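Distilling Herb Oil in a Small Copper or Steel Still

Posted 26 Jun 2022 by Katalin Oláh, Urnbridge Growers' Notes

These steps cover steam distillation of rosemary on a farm scale, from cutting to bottling. They assume a still with a separate boiler, a plant chamber, a water-cooled condenser and a glass separator. Check local rules on owning a still before buying one.

Before you start

Cut the rosemary on a dry morning once the dew has gone. Take the soft top growth and leave the woody stems on the plant. Spread the cuttings in shade on mesh racks and leave them overnight. Wet material packs down and blocks the steam.

Weigh the batch and write the figure in the log. Our plant chamber takes 16 kg of wilted tops. Yield figures are useless later if the starting weight is a guess.

Step 1. Load the chamber

Put the perforated plate in the bottom and add the rosemary in layers. Press each layer with a flat hand – firm, but with some spring left in it. Fill the edges first. Steam takes the easiest path, and a gap along the wall will leave the middle of the load untouched.

Step 2. Fill and heat the boiler

Use soft water or rainwater. Fill to the mark and check that the safety valve moves freely. Open the vapor line, then turn on the heat. 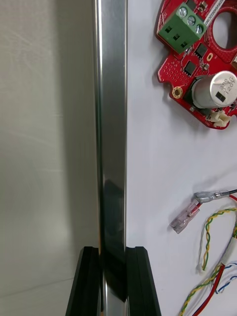

Start the cooling water before any vapor reaches the condenser. It should enter at the bottom of the jacket and leave at the top. If the outlet runs hot, increase the flow.

Step 3. Run the still

Collect the distillate in the separator. Oil will gather above the water. Keep the heat steady and aim for a thin, even stream. Spurting means the boiler is too hot.

Note the oil level every 5 minutes in the log. When two readings in a row show no change, turn off the heat. Our last run in October took 84 minutes from first drip to shutoff, with 800 ml of water drawn off for the hydrosol trial.

Step 4. Separate and store

Let the separator stand until the line between oil and water is sharp. Drain the water from below, then run the oil into a dry amber glass bottle. Fill it close to the neck and label it with the plot, cutting date and batch weight. Store it in a cool cupboard. 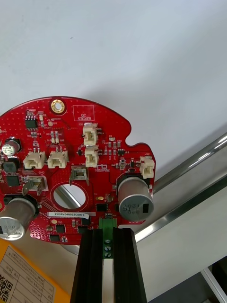
Red circuit board with white connectors, J20 and J22

Step 5. Clean up

Empty the chamber while the load is still warm, using gloves. Spent rosemary can go on the compost heap in thin layers. Rinse the condenser with hot water, and leave all valves open to dry.

Questions about smaller stills go to Mervyn Tunstall at the Urnbridge office.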